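Should Your School Buy a Robot?
August - by Giuliana Ccori

Ads say a robot arm saves work. Maybe. First, ask what job it would do. Plugging in network cables sounds easy, but a robot must grip the plug and line it up. 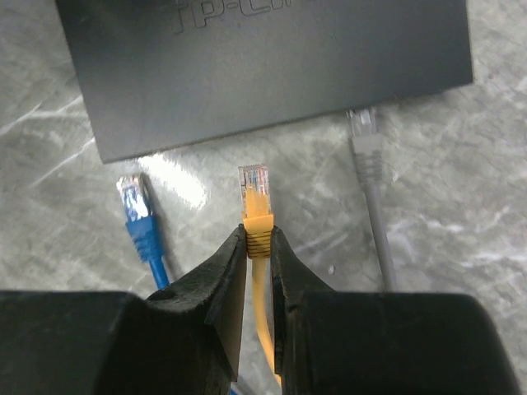 Costache asked whether hiring a person for an afternoon would be cheaper. Good question - ask it before you spend $3,433.

Then plan for the extras: spare parts, repairs, and a table big enough for two arms.

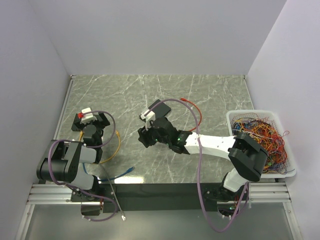
Who Pays When It Breaks?

Read the warranty. If it says "most parts," ask which ones.

Contact Gincombe Kids | Back to top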